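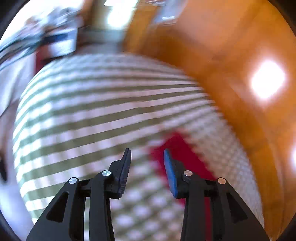 Figure 6. View from the hand-held gripper during fast motion over a striped textile. The jaws stay sharp while the background is smeared.

5.2 Tracking loss during fast motion

The most common fault in the Skondard recordings was loss of camera tracking. Our pipeline recovers the path of the gripper from its own video, so a stretch in which the background can't be matched from one image to the next leaves a hole in the path. Of the 550 demonstrations collected at the Bernidside site, 41 were rejected for this reason. We had expected most rejections to come from dropped objects, and those were few.

Figure 6 shows the kind of image that causes trouble. The linkages, the pivot screws and the ridges of the dark finger pad are all clear because they move with the camera. The stripes behind them are blurred along a diagonal, and their edges look doubled. A feature detector run on such an image finds plenty of strong corners, but they lie on the gripper. If these points are kept, the estimator concludes that the camera is standing still.

That is what happened in our first processing run. The mask supplied with the Qaisi tracker had been drawn for an earlier set of fingers and left the pad tips uncovered. During quick sweeps the tips held enough features to satisfy the tracker, which reported a steady pose and raised no warning. The error came to light only when a policy trained on these paths was run on the arm. It paused partway through the reach, then commanded a jump large enough to trip the speed limit. Nothing was damaged, but we stopped all trials until the paths had been checked.

Two other conditions made the fault worse. Striped cloth offers many edges that look alike, and a match can slip by one full band. Bright windows and glare on polished wood also take up part of the view with areas that carry no usable texture.

We made three changes. The mask was redrawn to cover the full travel of both jaws, with a margin at the tips. The exposure time was shortened, at the cost of more noise in dim rooms. Finally, the tracker now has to hold at least 2,000 background points on the map across each demonstration – a demonstration that falls short is flagged for review and kept out of training.

The Brirnness set was recorded after these changes and had 6 rejections for tracking loss. All of them came from wrist turns made close to cloth. We have no fix for this case at present, and operators are told to slow down before turning.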